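Ustby Wire-Handle Pot, Stainless Steel

Sold by Zumstead. Item 703. In stock.

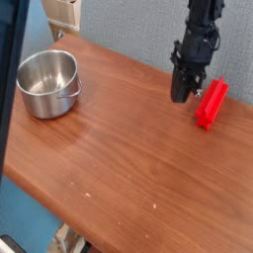

Overview

The Ustby is a plain stainless steel pot for the stove and the table. The outside is polished, the bottom on the inside has a brushed finish, and the rim is rolled to a smooth edge. The handle is a thin wire loop. Aryee makes the pot in one size and has kept the same shape since it was introduced.

People buy it for soup, rice, noodles, boiled eggs and reheating leftovers. It is a good size for one person cooking a full meal or two people sharing a side dish. It takes up little space in a cupboard, and the wire handle makes it easy to hang from a hook.

Cooking with it

Use low to medium heat for most things. Stainless steel does not need high heat to boil water, and a high flame that climbs the sides will discolor the polish. On a gas stove, pick a burner smaller than the base and keep the handle away from the flame.

The handle is bare metal and gets hot. Use a dry cloth or a potholder whenever the pot has been on the stove, even for a short time. Do not carry the pot by the handle when it is filled close to the rim.

Add salt after the water boils. Salt dropped into cold water can sit on the bottom and leave small white pits. They do not affect cooking, but they do not come out either.

The Ustby is safe on gas, electric coil and ceramic glass. We do not recommend it for induction. It can go in the oven up to 400 degrees Fahrenheit. Do not put it in a microwave.

On the table

A pot with a metal base will mark a finished wood surface if it is set down hot. Let it cool first or put a trivet under it. The base can also scratch a glossy finish if it is dragged, so lift the pot to move it. The Pullport cork trivet (sold separately) fits under the base.

Cleaning

Wash before first use with warm water and dish soap. After that, wash by hand or in the dishwasher, top or bottom rack. Dry it soon after washing if your water is hard – the polished side shows water spots more than the brushed side does.

For food stuck to the bottom, cover it with water, bring it to a simmer, turn off the heat and leave it until it is cool enough to handle. Most of it will lift with a wooden spoon. Rainbow-colored stains come off with a little white vinegar on a cloth.

Use a soft sponge on the outside. Steel wool will dull the polish permanently. Nylon scrubbers are fine on the inside bottom if you follow the direction of the brushing.

Details

Material: stainless steel
Outside finish: polished
Inside bottom: brushed
Rim: rolled
Handle: wire loop
Oven safe: to 400°F
Lid: not included
Nonstick coating: none

Shipping and returns

Orders over $100 ship free. Pots ship in a plain carton with paper wrap and no plastic. Returns are accepted on unused pots in the original carton. If yours arrives dented, send us a photo of the carton and the pot and we will replace it.

Restaurants and cooking schools can order by the case. For large orders, up to 1000 pieces, write to Hiếu Kim at the Zumstead trade desk with the delivery address and the date you need them. Case orders placed now ship in March.

Customer questions

Does a lid come with it?
No. Aryee does not make a lid for this pot.

Can I store food in it overnight?
Yes, in the refrigerator and covered. Move salty or sour foods such as tomato sauce to another container.

Can the handle be replaced?
We do not stock spare handles. If the handle loosens in normal use, contact us for a replacement pot.

Page updated 19 Dec 2025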